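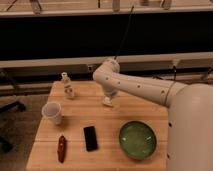
チケット #131 天板のベタつき・輪じみ/集成材テーブル
状態:対応中 → 一部解決
起票日:2020/07/06
担当:Darcy Stubbs
場所:Grinow 2階 作業室
優先度:中

■症状
木の天板、左寄りの一帯がベタつく。乾拭きしても変わらず。手のひらを置くとペタッと張り付く感じ。
ほかに白っぽい輪じみ。コップの底くらいの大きさ。
緑の丸い皿の下も少しくもってる気がする。要確認。
においなし。色移りなし。

■環境
天板:明るい色の木、細長い材を横につないだタイプ。購入元はBundgaard。
仕上げ:オイルと聞いてるが書類が見つからない。ウレタンかもしれない。ここが分からないと先に進めない。
前回の手入れ:去年の8月。Tindenowのオイルを1回塗ったはず。塗ったのは前任。
テーブルの上に普段出てるもの:白い使い捨てコップ、白キャップの小さい半透明ボトル、緑の釉薬の皿、黒くて平たいやつ、赤っぽい細長いやつ。
全部どかしてから作業すること。元の位置に戻したい人がいるので、どかす前に付箋で場所を控える。

■ログ

09:12
起票。とりあえず乾拭き。変化なし。

09:20
水で固く絞った布。ベタつき少し減る。乾いたらまた戻る。
→ 表面に乗ってるだけの汚れではなさそう。

09:41
ボトルの中身が分からない。ラベルなしで運用してるの誰ですか。漏れてたらこれが原因の可能性。
キャップは増し締めした。キッチンペーパーの上に立てて様子見。

10:05
ペーパー確認。しみなし。横に寝かせて再度放置。

10:30
寝かせてもしみなし。ボトルはシロでいいと思う。
ただし中身不明のまま置くのはだめ。持ち主は名前と中身を書いて貼ってください。今週中。

10:48
仕上げの確認。目立たないところ(天板の裏、奥側の角)に水滴を垂らして放置。
吸い込めばオイル、はじき続ければ塗膜あり。

11:02
吸った。じわっと色が濃くなった。オイル仕上げで確定としまs。
表側はまだ試してない。裏だけの結果なので念のため。

11:10
となると前回のオイルの拭き取り不足が濃厚。塗りっぱなしで乾くとこうなる。
Prallsideのサポートに問い合わせ送信。うちの棚に残ってた缶がPrallsideの分だったので。
あれ、Tindenowじゃなかったのか。上の「環境」欄は直さず残しておく。どっちを塗ったか前任に聞く。

11:35
前任から返信。「両方塗ったかも」。
重ね塗りなら余計に乾きにくいかもしれない。

13:05
Prallsideから返事。要点だけ転記。
・ベタつきは余分なオイルが表面で固まりかけてる状態と思われる
・同じオイルを薄くのばして柔らかくし、すぐ全部拭き取る
・だめなら目の細かいナイロンパッドで木目に沿って軽く
・水とアルコールをたくさん使うのは避ける
・他社品との重ね塗りは保証外
最後の一行はまあそうですよね。

13:20
手順通りに試行。範囲は左奥の角、ノート1冊ぶんだけ。
オイル小さじ1くらい、布でのばす。12分置く。乾いた布で拭く。布に茶色いのが付く。けっこう取れる。

13:45
さわった感じ、ほぼサラサラ。いける。

13:50
残りの範囲も同じ手順で。布が足りない。備品棚のウエス使い切った。発注お願いします。

14:30
左半分おわり。換気のため窓あけた。
使った布は水に浸して金属のふた付き缶へ。丸めてゴミ箱に入れないこと。オイルの付いた布は自然発火する。冗談抜きで。

14:42
輪じみの方。白い輪は湿気か熱。ベタつきと原因は別とみてる。
オイルで少し薄くなったが残る。ナイロンパッドで軽く数往復、木目方向。斜めから見るとまだ分かる、正面からはほとんど見えない。
これ以上こするとそこだけ色が変わるので止めた。

15:10
皿の下のくもり。裏返して底をさわったら高台がざらざら。釉薬がかかってないところ。たぶんここが天板をこすってる。細かい傷で白く見えてただけ。
フェルトシールを貼れば済む話。在庫なし。次の買い出しで。
それまでは皿の下に布かコースターを敷くこと。

15:25
コップは中身が入ったまま直置きしない。輪じみの犯人扱いはしないが、コースター使ってください。使い捨てのふちの丸いやつは底が薄い。熱いもの入れるとそのまま天板にくる。

15:40
黒いやつと赤い細長いやつ、持ち主が出てこない。トレーに入れて棚の上。引き取りは各自。
天板は明日の朝まで物置かない。貼り紙した。

翌 08:50
貼り紙の横に別のコップ。回収。輪じみなし、セーフ。
左半分、サラサラ。ベタつき再発なし。
右側は端の方に少し残ってる。昨日やってないので当然。

翌 09:30
右側も同じ手順で実施。台の近くは手が入りにくいので布を細く折って使う。
置き時間は12分で固定。長くするとまた拭き取りにくくなる。

翌 11:00
右側おわり。90%くらいは取れた。手前の角に筋が2本、指でなぞると分かる程度。見た目は問題なし。

■原因(現時点)
ベタつき:オイル塗布後の拭き取り不足。2製品の重ね塗りの影響は不明。
輪じみ:水分または熱。時期不明。
くもり:皿の底によるすり傷。

■残作業
・手前の角の筋、もう一度拭き取り
・フェルトシール購入
・ウエス発注
・ボトルのラベル貼り(持ち主)
・Bundgaardに仕上げの正式な記録があるか照会
・オイルは1種類に統一。棚の古い缶は処分方法を確認してから

■コメント

利用者A
緑の皿うちのです。すみません。フェルト、手持ちがあるので貼っておきます。

Darcy Stubbs
助かります。貼る前に底を乾かしてください。購入は取り消し。

利用者A
貼りました。がたつきなし。

利用者B
天板、食品用の台として使っても大丈夫ですか。パン切りたいです。

Darcy Stubbs
直接はだめ。まな板使ってください。オイルの成分表が片方しか手元にない。

利用者B
了解です。あと赤いのは私のです、棚から取りました。

Darcy Stubbs
トレーの残りは黒いのだけ。
角の筋は次の清掃のときにまとめてやる。Bundgaardの返事待ちでチケットは開けておきます。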